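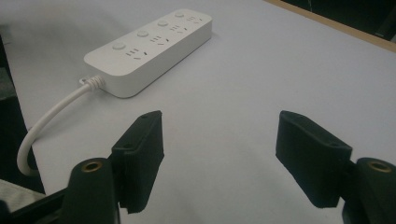 *Reading time: 2 minutes*

We got to the Bokell workshop in Plosness a little before 10 in the morning, in a cold January rain. The open day was for people who had signed up by email, and our group was sent upstairs first, to the room where the teaching is done.

The work is simple to describe. A person holds a gripper by hand, with a camera mounted on it, and carries out a task on a table. The recordings go toward training a robot arm to do the same task. The task on our table was the power strip: bring the fingers to one of the four round buttons, press it, and back away. Tala Darwish ran the station and let each of us have a turn.

The gripper was lighter than I expected. The fingers have dark textured pads, and the left one on ours was worn along its lower edge. Pressing a button with it takes more care than pressing one with a finger. You come down with the tip of one pad and have to judge the angle, and the buttons are white on a white housing, so there isn't much to aim at. My first try was too fast. Tala asked me to start again from farther back and to hold still for a moment before moving in.

She keeps a tally on a whiteboard by the door. The button task stood at 1,216 recordings, with 253 thrown out. Most of the rejects were rushed, or the person's other hand had come into view. The plug task, which they began later, had 392.
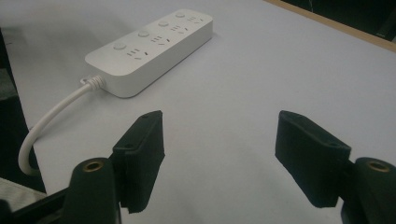 Ehsan Talebi told us he would have taught the whole thing by remote control if it were up to him, with the operator moving the real arm from a desk, so that every motion recorded is one the arm can make. Tala's answer was that she gets far more done in a morning with the hand-held tool, and that new people need only a short lesson. They had clearly had this talk before.

We saw the remote setup after the coffee break, one floor down. The operator sits at a desk with a small copy of the arm, called Mumel, and the full-size arm follows it across the room. I tried it for a few minutes. There is a slight delay, and I kept moving again before the arm had caught up. The man from Karppinen who went after me did much better — he runs a crane at work.

Questions were at the end, in the canteen. Someone asked if the arm would still find the buttons on a different strip. Ehsan said they had tried two others and it missed on one of them, and that more kinds are on the list for spring.

Parking is behind the building, and the side entrance is the one to use. Signup for the next visit is by email again, and the groups are small.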